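Section 3: Flattening and folding your boxes

Welcome to the fun part! If you've worked through Section 2, your Prullbridge shelf is standing and level, and you're ready to tackle the cardboard. Give yourself a clear table and a bit of elbow room. Once you get the rhythm of it, a whole pile goes down surprisingly fast, and a neat stack is a lovely thing to slide onto a shelf.

Before you start

Lay a cloth or a wipeable cover over the table. Cardboard dust gets into everything, and a smooth surface lets the panels slide around nicely while you work. Pick one back corner for the finished pile and keep it there the whole time.

3.1 Opening a box flat

1. Turn the box upside down and slit the bottom tape along its full length.
2. Turn it back over and do the same on top.
3. Press two opposite corners toward each other. The walls will lean, then drop (very satisfying!).
4. Run your palm along each crease, starting at the fold and working outward.
5. Tuck any small flaps inward so they don't catch on the next sheet.

CAUTION: Cut away from your free hand, and retract the blade before you put the knife down. Look for staples along the seams before you press.

3.2 Folding small cartons

Small cartons with tuck-in lids are worth keeping whole. They fold down and pop back up again in July when you need one for a birthday present.

1. Hold the carton by both sides, one hand left and one hand right.
2. Ease the tabs out of their slots. Don't yank, or the slots will tear.
3. Fold the side panels in first, then the lid.
4. Hold it closed for a moment and add it to the pile.

NOTE: If a panel has an uneven edge or a torn tab, use it as a divider. It doesn't need to be pretty.

3.3 Building the stack

Start with the widest sheets and work up to the narrow ones. A few tabs sticking out at the sides are fine for now, and you can square everything up at the end by tapping the long edges against the table. The lower Prullbridge bay takes a stack up to 19 inches high, and the upper bay takes 11.
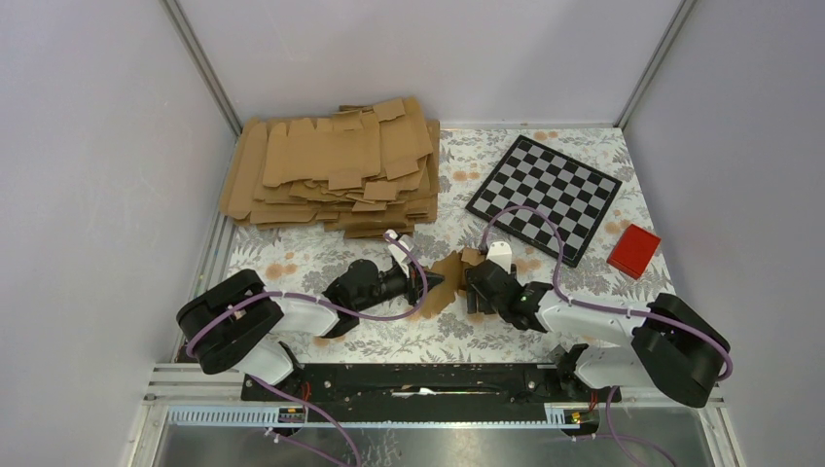
Once the stack is square, tie it with string in both directions and move on to Section 4, where the labels come in.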